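4.2 Family memory and the retelling of school emergencies

The most exciting result of the interview phase came from a question we almost left out. Near the end of each conversation, we asked participants whether anyone in their family had lived through a violent event before they were born. We expected short replies. What we got were some of the longest and richest stories in the whole collection, and they changed how we read everything else!

The interviews were held in two towns, Villeck and Bonamham, both of which had gone through a school lockdown with an armed intruder in the past decade. We spoke with former students, parents, and grandparents, and 968 people also completed the written survey. The survey gave us 2,476 separate passages in which someone described the lockdown in their own words (many people wrote more than one, coming back to the same morning from a different angle). Each passage was coded for who was present in the story, where the teller was standing or hiding, and whether an older event was brought in. 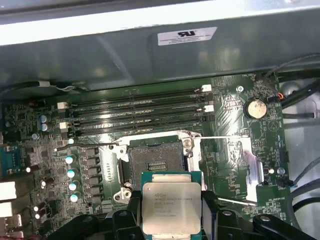 Older events were brought in far more often than we had guessed. A student would begin with a locked classroom and, within a sentence or two, be talking about a grandmother who hid in a root cellar or an uncle who never spoke about a shooting at his workplace. Small physical details did most of the linking. Closets, desks, the sound of a door handle, the feel of holding one's breath: these turned up in the older story and the newer one, sometimes in the very same words. One former student in Bonamham told us, "I knew how to be quiet because I'd heard how he was quiet." She had heard her grandfather's account only once, at age nine, and could still repeat it nearly line for line.

We follow Mwaipopo in calling these "borrowed scripts." Upendo Mwaipopo first used the term in her work on the Kusurside mill fire, where children of survivors described smoke they had never smelled. Her claim was that a family story can act as a kind of rehearsal, giving a person somewhere to put a new fear while it is still happening. Our material fits that idea beautifully in places. It also pushes back on it. Several participants said the family story came to mind only weeks later, when relatives called to check on them and started comparing. For these people the older event did no work during the lockdown at all. It helped them tell about the lockdown afterward, to others and to themselves.

Figure 3. Open computer chassis with the processor held above its socket.
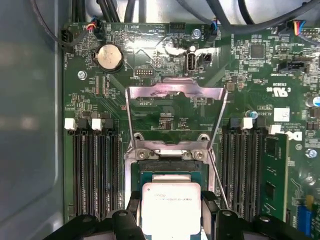 Does a family history of violence make a later event harder to live with?

The interviews point both ways, and the survey was never designed to measure distress. Participants who had heard the older story from the relative directly tended to describe it as company. Those who had pieced it together from hints, newspaper clippings, or overheard arguments more often described it as a weight. Whether the relative was still alive to talk to seemed to matter a great deal as well.

The second group deserves much more attention than it has had. Garrido's reading of silence in survivor households is a wonderful starting point. Wenceslao Garrido argues that children notice the outline of an untold story long before they learn what is in it, and 30 of our participants said something very close to this without being asked. A man from Villeck remembered that his family always sat facing the door in restaurants. He took this for ordinary manners until his own daughter's school was locked down, and his mother, on the phone that night, finally told him about Zúñiga.

Public telling adds another layer. Students who spoke to reporters, or posted online, found that the link between generations was the part people repeated. Some welcomed this. It gave the older relative a hearing that had never been offered at the time. Others felt their own morning had been turned into the second half of somebody else's story, and two of them stopped giving interviews over it. We return to the role of local news in Section 5, where the March broadcasts are compared with what the same speakers told us in private.

Back to top

4 comments | 11 shares

This site uses cookies to remember your reading settings. Accept | Learn more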